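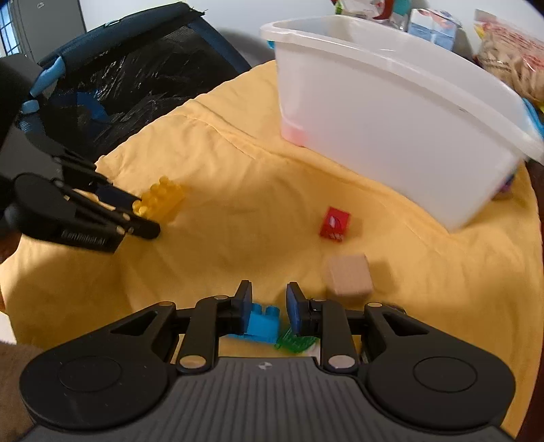

Garage sale season, a post-mortem

23rd November

We held the sale back in June and I've only now recovered enough to write it up. The ad said 8 a.m. The first car pulled in at 7, while I was still in slippers, trying to get the folding table to unfold. Its driver wanted tools. I had a rake. He looked at the rake for a while and then he looked at me.

Pricing is where it all goes wrong. I'd put 38 dollars on the Vornon bread maker, a figure I considered shrewd, and a woman offered me two. We settled on three and she asked if I could throw in an extension cord. I threw in an extension cord. It was a good extension cord, from Kowalchuk Hardware, and I've missed it ever since.

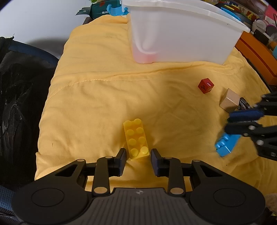

Kids' stuff goes fastest, provided you practically give it away. Books don't go at all. Mundeno must be the most well-read town in the province, judging by how many people told me they already owned that one. The exercise bike drew plenty of admirers, all of whom sat on it to drink their coffee.

I'd also signed up for Taler so people could pay by phone, which took me most of an evening and a colour photocopy of my licence. Everyone brought cash. Most of them brought fifties.

Total takings: 26 dollars, after doughnuts.
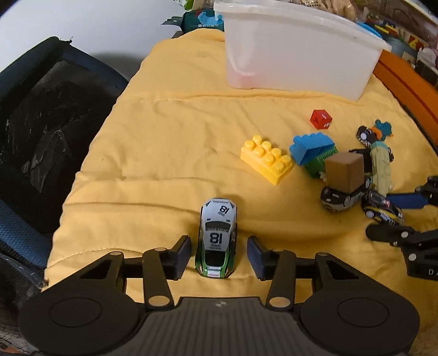 Someone commented under my last post that the trick is to put everything at the curb with a sign reading $500, and it'll be stolen by supper. I tried it with the bike. It's still out there, with a bit of snow on the seat, and a fellow stopped yesterday to ask if I'd take 400.

I've told him I'll think about it.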